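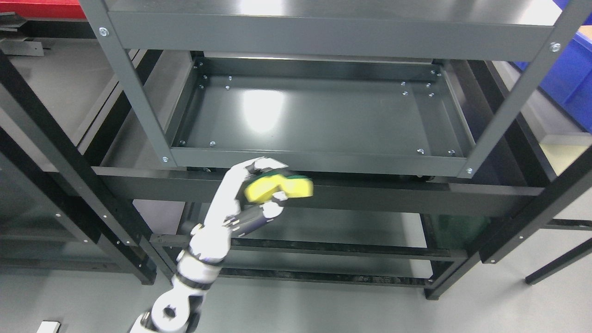 Dark grey steel shelving, front corners bolted.

From: Ekua Lamptey
To: Sallalari residents list
Date: January 1, 2019
Subject: Re: Re: the swap library and what to do with it

Kwame Dogbe wrote:

> Dear all,
> I put my head round the door of the swap library before the holiday and
> could not get it any further in than that. There are 456 books on the
> list Aba made and a good many more that never got as far as the list.
> Could we please agree to stop accepting encyclopaedias. Could we also
> agree what a swap is. My understanding was one in, one out.
> Somebody's understanding is clearly eleven in, none out.
> Kwame

Kwame, and everyone else who is reading this with a headache,

Happy new year. I agree about the encyclopaedias. I'd go further and include anything with "Complete Guide to" and a year on the spine, unless the year is one that some of us can remember. We have a complete guide to home video recorders. Yayra has borrowed it twice, but I think she was being kind.

On one in, one out: that was the rule, it was written on a card, and the card was used as a bookmark and went home inside a thriller. I propose we write it again, larger.

The Sulemana bookshop say they'll take over 200 of the paperbacks in March if we box them by author. By author, please, and by surname. Last time Kojo did a box by first name and we had to ring up a man in Virnoslow who had bought eight Johns.

As for where the rest should live, the cupboard has had its day. The bottom of it is damp and the cookery section has started to smell like the fish chapter. I'd like open metal shelves, the plain bolt-together kind, and I'd like the cookery books to be first on to them.
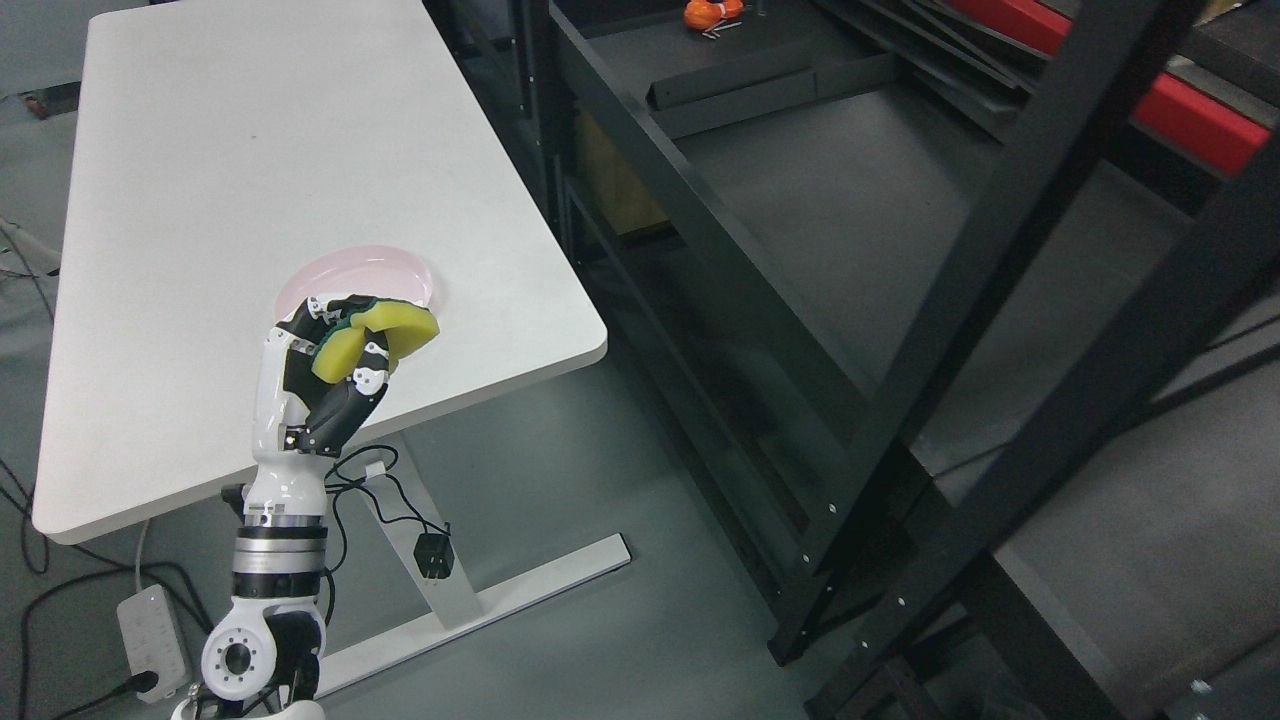
Returns are the other half of the trouble. People put them wherever there is a gap, so we have a history of the Tudors in among the picture books, and at least one small child who now has opinions about Anne Boleyn. What I want is a single place where every returned book goes and waits until somebody shelves it. A white desk with as little on it as that one would do nicely, and I give it a week before there's a jigsaw on top with two pieces missing. Jigsaws are not books. I have said this before.

Aba has asked whether we should keep lending stamps. I vote no. The stamp pad dried up during the Fostard street party and all it has done since is make a small dent.

Kojo, you still have the key and my copy of the bird book. I need the key first.

Replies to the list, please, and not to me on the stairs.

Ekua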